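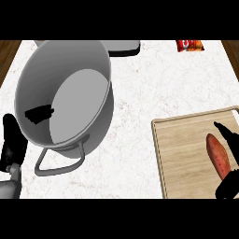
Buy the arms last

Milagros Panganiban has a rule for the commercial kitchens that ring her up wanting a robot. No hardware quotes until the task list is done. Most of them have a hardware quote already.

She plans equipment budgets at Layug, a small outfit that works with caterers and meal-prep companies. Her latest client is Trestwood, which sends out chilled dinners from a unit behind a tile showroom. Trestwood wanted two arms on a bench, picking up vegetables and loading pots. Reasonable. Then the spreadsheet.

First line, simulation. Trestwood spent its first money on software seats and a modeller's time, and built the bench on a screen before a bolt was ordered. Stockpot, cutting board, sweet potato, two grippers. Marble counter too, though the real one will be stainless. Cheap to get wrong in there. Move the pot, run it again.

"People think the sim is the fancy extra," says Panganiban. "It's the bit that stops you buying the wrong gripper."

The task list came to 96 separate moves. Trestwood's operations manager, Jamie Tunstall, cut it to seven. Pick up a root vegetable. Put it in a pot. Shift a board. That sort of thing. Anything involving a knife went off the list on day one and it's not comming back.

Grippers next, and here the budget moved. A sweet potato tapers, a pot handle swings, a packet crumples. One set of fingers may not do all three. Tunstall had allowed for one set per arm with no spares. He now has spares, a tool changer and a line for washdown covers, at $188 each. Covers wear out. Budget for them like gloves, not like furniture.

Then the stuff that never makes the brochure. Power to the bench. Guarding. Somewhere for staff to stand. Floor space cost Trestwood a whole prep table, and the table was earning its keep. Training: 800 paid hours across the first year, which Tunstall calls the ugliest cell in the sheet.

Lease or buy? Trestwood got prices both ways. Zalura offered a lease with servicing rolled in, Tristix would sell outright and charge per callout. Leasing costs more over the full term but there's a break clause, and Tunstall wanted the break clause. Panganiban would of bought the arms and leased the grippers. They still disagree on it.

The decision is due in July. Until then the bench stays on screen and dinner gets made by hand, starting at 5 am.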